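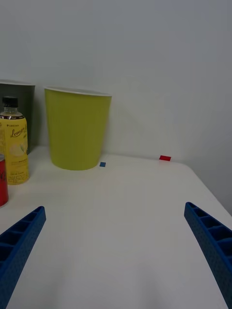

Mitali Uddin's first remark on the draft was that a rule should fit on one line or it will get skipped. I have tried to stick to that. The long version is in the handout.

Opening. Say who I am, say the talk is about house rules for tabletop pick-and-place work, and say the rules come from the Dakden bench. Skip the history of the group. Ask people to hold questions until the section on open containers, as most of them will be about that.

Why we wrote anything down. We went back through 2,267 recorded runs in June and kept 1,583. The rest were thrown out. In most of those the arm did fine — the notes were bad. No start position, wrong object name, two operators using the same run number. Pause here, people usually want to write the numbers down.

Rule one, the table. Put out only what the task sheet lists. Cups, bottles and cans go toward the back, with clear space in front for the fingers to come in. If the sheet calls for flat markers, check them before every run. Colored squares are easy to knock with a sleeve.

Rule two, names. One object, one name, for the whole project. At Dileo they had "cup," "paper cup" and "green cup" for the same thing and lost a week merging them. Use the list. If an object isn't on the list, add it before you start.

Rule three, hands. Keep hands off the table from the moment the operator says "live" until the operator says "clear." The person who said "live" is the one who says "clear." Reaching in to fix a label counts as a stop, and the run gets marked as stopped.

Slow down for the next part. This is where the room at Luvham got lost.
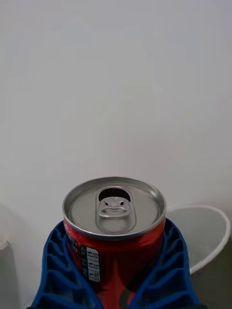
Treat every opened can as a full one, Anjana Karunaratne wrote in the margin of the second draft, and you won't have to argue about it. We took that as the rule, word for word.

So, rule four, open containers. The run sheet has a box for opened or sealed. Fill it in. Grip on the body, below the rim. Keep the can upright through the whole move, even if you know it is empty. No open container passes over the power strip or the controller. Keep towels within reach of the operator.

Soft fingers. They bend around a can and forgive a lot, and people get careless with them. Set the closing limit per object. A thin-walled can and a paper cup do not share a setting. Look at the ribs at the start of each shift and replace a finger with a torn one — don't tape it.

Rule five, stopping. Anyone in the room can call a stop. The reason goes in the log afterward, in plain words. We had 91 stops under the new rules, and 53 of them were called by someone other than the operator. I think that is a good sign. Hanna Czarnecka disagrees, and if she is in the room, let her say why.

If time is short, drop the soft fingers section and point to the handout, page two.

Questions. Leave the rule list on the screen. Someone will ask about glass. We don't have a rule for glass yet.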